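From: Tove Toft
To: sim-practice list
Date: 1/24/21
Subject: Re: [sim-practice] Draft 2, section on start poses and room checks

Replies in line with the quoted text where I could manage it, the rest at the bottom.

Bùi wrote:
> I have read draft 2 and I can live with most of it. My trouble is
> with section 4. It says an episode may not begin until the arm is
> "in a safe and neutral pose." We argued over this in December and
> I thought we had agreed to drop the word neutral. Everybody at
> Sastton reads it as arm folded in. The Fillitz people read it as
> gripper up and open. Both groups passed their own review, and then
> the logs could not be compared.
>
> Second, do we really want the room checked by eye before each
> batch? We run 500 episodes in a batch. If the check is per batch I
> don't mind. If it is per episode we will not do it, and I would
> rather say so now.

On the first point, agreed, and the word is gone. The new text for 4.1 reads:

"The start pose shall be given as joint values in the task file. The gripper state (open or closed) shall be given separately. A start pose shall not be described by a name alone."

That lets Sastton fold and Fillitz point up, as long as both write it down. I left out any limit on which poses are allowed. Zumach wanted one, but a limit that suits a short arm is no use for a long one, and we have both kinds on this list.

On the second, it is per batch. I have changed "before running" to "before the first episode of a batch, and again after any change to the room file." If you change nothing, you look once.

What the check covers is the part I would like comments on. The draft only said "confirm that the room has loaded correctly," and two people can do that and come away with different answers. I tried writing it with one of our household rooms open on the other monitor.

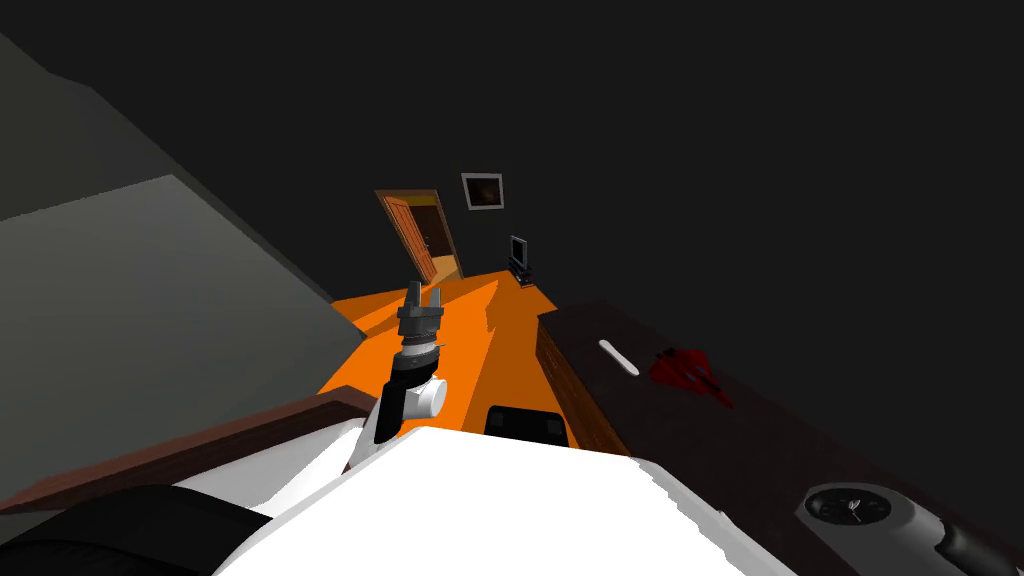
Household room, tilted view. Gripper up and open, table at right with the toy jet and the clock.

My proposed list for 4.2, in the order I would do it:

Gripper is empty, unless the task file says it starts with an object.
Gripper state matches the task file.
Every object the task uses is present and resting on its surface. Look for anything sunk into a table top or hanging above it.
Doors are open or closed as the room file says. An open door changes the light and gives the robot somewhere else to go.
Objects the task does not use are listed in the room file as well. Small black things on the floor are easy to miss and they still have collision shapes.
The camera used for the check is named in the log, along with its tilt.

The last one is new. A steep view is fine for seeing the space around an arm, but it is poor for judging whether something sits flat, so objects on a table should be checked from a level camera too. I have made that a "should." If you think it needs to be a "shall," say so and tell me what it would cost you.

> One more thing. The draft is silent on robots with two arms when
> only one is in view of the check camera.

Yes, it was. 4.3 now says each arm has to be checked from a camera that shows it. If no single camera shows both, use two and log both names. Reading the joint values for the hidden arm is allowed as an extra, but it does not replace looking -- we had a case where the values were right and the arm was inside a cabinet.

Still open:

How long to keep the check records. The draft says 13 months. Zumach asked for less because of storage, but a still and a text line per batch is not much to store. I have left it as it was.

Whether the rules apply to test runs. My view is that anything whose numbers leave your group is covered, and anything else is your own business. Fillitz has nearly 400 old runs with no start pose on file, and I don't want to make those useless overnight. There is a note in the annex on how to mark them.

Please send changes as replacement text. A comment that a line is unclear doesn't tell me what you would accept in its place.

Tove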